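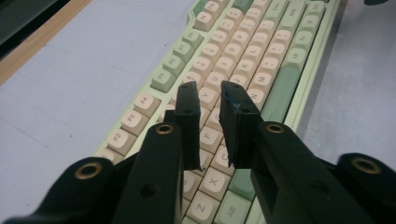
Harkum Boat Club Signals and Flags Group
Minutes of the April meeting

Posted in April by Mohsin Farooqui, minutes secretary

Print this page | E-mail this page

The meeting opened at 7:10 p.m. in the upstairs room, with 8 members present and apologies from the Purkum moorings crew, who were bringing a boat around on the tide.

1. Last meeting
Minutes accepted with one correction: the new halyard for the east mast is 40 feet, and the order has been changed to match. Good catch by the rigging table!

2. Signal flag sets
The best news of the night. Both quotes for full code sets are in, and the one from Rostami came to $242 for the set with canvas heading, rope and toggles included. The sample flag went around the room and everyone liked the stitching (double rows on the fly end, which is exactly where our old ones gave out). Agreed to order one set now and look at a second after the summer regatta. The old set will be kept for teaching, apart from Kilo and Whiskey, which are past mending.

Discussion of sizes ran long but it was a good one. Tindon Sailing Club flies a size larger than we do and their hoists read beautifully from the outer buoy. Against that, our yard is short and a four-flag hoist in the larger size would foul the rail. We stay with the present size.

3. Dressing ship
Mohsin handed out a draft flag order for dressing overall on opening day. It alternates two flags and a pennant all the way along, so the colors stay nicely mixed – last year we had a long run of blue and white near the stern. Boats under 25 feet are welcome to use a single line from bow to masthead. Please bring your own line, already measured, and leave the national ensign where it belongs at the stern.

4. Flag locker
The pigeonholes have been relabeled and they look terrific. Please roll flags before putting them back, with the toggle showing. Wet flags go on the drying rail first, even if you are the last one out. Substitute pennants now have their own row at the bottom.

5. Signal reading evenings
The first 3 evenings were so much fun that we are adding more through May. Beginners did especially well on the single-letter meanings, and the juniors beat the adults at the hoist race by a wide margin. Next time we try reading at distance, from the end of the pier, binoculars allowed. A request was made for a short session on courtesy flags for members cruising abroad, and this goes on the schedule.

6. Any other business
The burgee on the clubhouse has frayed again. A replacement is in the locker and will go up at the next work party.
Spare brass grommets and the setting tool are in the top drawer – please sign them out.

Meeting closed at 8:45 p.m. Next meeting same room, same time, bring a mug.

M.F.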